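Clumer – corpus de fiches de cuisine familiale

Fichier LISEZ-MOI, version révisée le 5 mars

Présentation

Clumer est un jeu de données textuel en français composé de 1 084 fiches de recettes transcrites à partir de cahiers manuscrits. Les cahiers proviennent de deux fonds privés, désignés dans les fichiers par les noms Vavholm et Fahy. Le corpus a été préparé pour l'étude du vocabulaire culinaire domestique : noms d'ustensiles, unités de mesure approximatives, verbes de cuisson, abréviations personnelles.

Les fiches sont livrées en texte brut. Les numérisations des cahiers ne sont pas distribuées. Elles comportent des adresses, des listes de courses et quelques lettres glissées entre les pages, que les familles n'ont pas souhaité rendre publiques.

Contenu du dépôt

fiches/ : une fiche par fichier, encodage UTF-8, fins de ligne Unix.
index.tsv : table générale avec identifiant, fonds, titre normalisé, catégorie, état de la transcription.
mesures.tsv : liste des unités relevées, avec leurs variantes graphiques.
lexique.tsv : ustensiles, ingrédients et verbes, avec renvoi aux fiches.
CHANGEMENTS : historique des versions.
LICENCE : texte de la licence.

Les identifiants commencent par V pour le fonds Vavholm et par F pour le fonds Fahy. Ils ne changent pas d'une version à l'autre. Une fiche retirée laisse un trou dans la numérotation, ce qui est normal.

Structure d'une fiche

Chaque fiche contient quatre champs, toujours dans le même ordre : TITRE, INGREDIENTS, TEXTE, NOTES. Les noms de champs sont en capitales et sans accent. Un champ vide est conservé avec la mention « néant ».

Le champ TEXTE reproduit l'orthographe du cahier. Les fautes ne sont pas corrigées, les abréviations ne sont pas développées, et la ponctuation est celle du manuscrit, quand il y en a une. Le champ NOTES regroupe ce qui figure en marge : jugements (« trop sucré », « à refaire »), dates de repas, quantités doublées au crayon. Les mots illisibles sont remplacés par [ill.]. Une lecture douteuse est suivie de [?].

Les passages barrés sont gardés entre accolades. Nous avions d'abord choisi de les supprimer, mais ils contiennent souvent la quantité d'origine, utile pour suivre l'évolution d'une recette d'un cahier au suivant.

Unités de mesure

Les grammes et les litres sont minoritaires dans le fonds Fahy. On y compte en verres, en tasses, en bols, en cuillers, en noix de beurre et en « prises ». Le fonds Vavholm est plus régulier, sauf pour la pâtisserie, où la tasse reprend le dessus.

La table mesures.tsv contient 151 formes distinctes, variantes graphiques comprises. « Cuil. à s. », « c. s. », « cuillerée » et « grde cuiller » y sont quatre entrées séparées, rattachées à une même unité par la colonne GROUPE. Les équivalences en millilitres sont données à titre indicatif dans la colonne EQ.
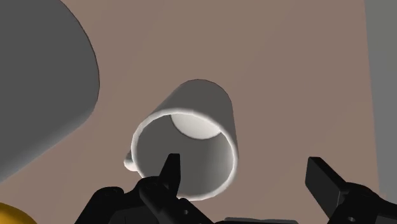
Pour les bols, aucune équivalence n'est proposée. Les deux fonds emploient le mot pour des contenances très différentes, et une même main peut écrire « un bol de farine » pour un gâteau et « un bol de bouillon » pour une soupe sans que rien n'indique s'il s'agit du même récipient. La colonne EQ est donc vide pour ce groupe. Pour la tasse, la valeur retenue est de 200 ml, d'après une note portée en tête d'un cahier Vavholm. Elle ne vaut pas forcément pour le fonds Fahy.

Les durées posent un problème voisin. « Le temps d'un rosaire », « jusqu'au retour de la messe » ou « une bonne heure » ont été laissés tels quels et ne figurent pas dans mesures.tsv.

Catégories

La colonne CATEGORIE de l'index prend l'une des valeurs suivantes : soupe, viande, poisson, légume, œuf, dessert, conserve, boisson, divers. Une fiche n'a qu'une seule catégorie. Les terrines sont classées en viande, y compris celles de lapin au chou, et les beignets salés en divers. Les remèdes (sirop d'oignon, vin de gentiane) ont été rangés avec les boissons quand ils se boivent. L'encaustique et le savon sont dans divers.

Méthode de transcription

Chaque fiche a été transcrite une première fois puis relue par une autre personne, sans accès à la première version pour les passages marqués [ill.]. Les désaccords ont été tranchés en comparant d'autres occurrences de la même main. Lorsque le doute persistait, la lecture la plus prudente a été gardée.

L'outil de saisie est Gestby, un petit éditeur interne qui n'est pas fourni avec le corpus. Il exporte en texte brut et n'ajoute aucune balise. Les versions antérieures au mois de mai contenaient des espaces insécables mal placées devant les deux-points – elles ont été remplacées dans tous les fichiers.

Utilisation

Le corpus convient à des travaux de lexicographie, de normalisation orthographique ou d'extraction d'entités. Il convient mal à la génération de recettes destinées à être cuisinées. Beaucoup de fiches omettent des étapes que la personne qui tenait le cahier connaissait par cœur, et certaines méthodes de conserve ne respectent pas les règles actuelles de stérilisation. Ne les suivez pas.

Aucune partition d'apprentissage et de test n'est imposée. Si vous en créez une, nous conseillons de séparer par cahier (colonne CAHIER) et non par fiche, car les mêmes recettes sont souvent recopiées à quelques pages d'intervalle.

Limites connues

Les deux fonds ne sont pas représentatifs de la cuisine française en général. Les desserts sont surreprésentés, le poisson est presque absent du fonds Vavholm, et les plats quotidiens, que l'on n'écrivait pas, manquent des deux côtés.

Le lexique compte presque 2 000 entrées et n'a pas été relu en entier. Les ustensiles ont été vérifiés, les verbes en partie seulement. La distinction entre « casserole », « cocotte » et « marmite » suit le mot du cahier et ne préjuge pas de la forme de l'objet.

Les renvois du type « comme pour l'autre » ou « voir le cahier bleu » n'ont pas été résolus.

Signaler une erreur

Indiquez l'identifiant de la fiche, le champ concerné et la lecture proposée. Les corrections sont intégrées à la version suivante et notées dans CHANGEMENTS. Les propositions qui modernisent l'orthographe ne sont pas retenues.

Licence

Les transcriptions et les tables sont diffusées sous la licence décrite dans le fichier LICENCE. La réutilisation est libre à condition de citer le corpus Clumer et le numéro de version employé.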